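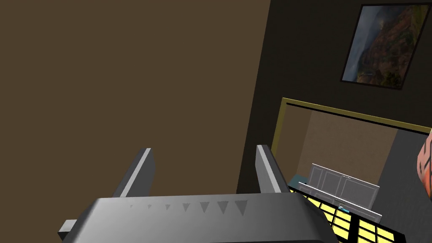
How long should the water softener run before the first household use?
Allow one full regeneration cycle to finish, then run a cold tap for 8 minutes.

Section 4. First Start-Up of the Frade Softener

Before starting, confirm that the bypass valve is in the BYPASS position and that the drain line is secured at both ends.

1. Pour 40 pounds of salt pellets into the brine tank. Do not use rock salt.
2. Add clean water to the brine tank until it reaches the lower fill mark.
3. Plug the power adapter into a grounded outlet that is not controlled by a wall switch.
4. Set the time of day, then press SAVE.
5. Enter the water hardness shown on your test report. Homes in the Praromstead service area may use a setting of 22 until a report is received.
6. Turn the bypass valve slowly to SERVICE. Wait until the sound of moving air stops.
7. Hold REGEN for five seconds to begin the first cycle.

CAUTION: Opening the bypass valve quickly may damage the resin bed and the inlet screen. 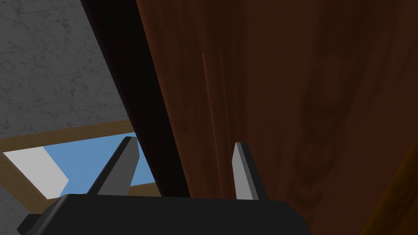 Figure 4-1. Gray upright fingers on a dark housing.

Note: The water may look cloudy during the first day of use. Cloudiness caused by trapped air clears from the bottom of a glass upward.

8. When the cycle ends, check each fitting for leaks. Tighten by hand only.
9. Write the start date and hardness setting on the card inside the lid.

Households that use over 200 gallons a day should choose the HIGH setting under Reserve. Questions about this section may be sent to Marjan Najafi, Customer Support, Ekuvholm office.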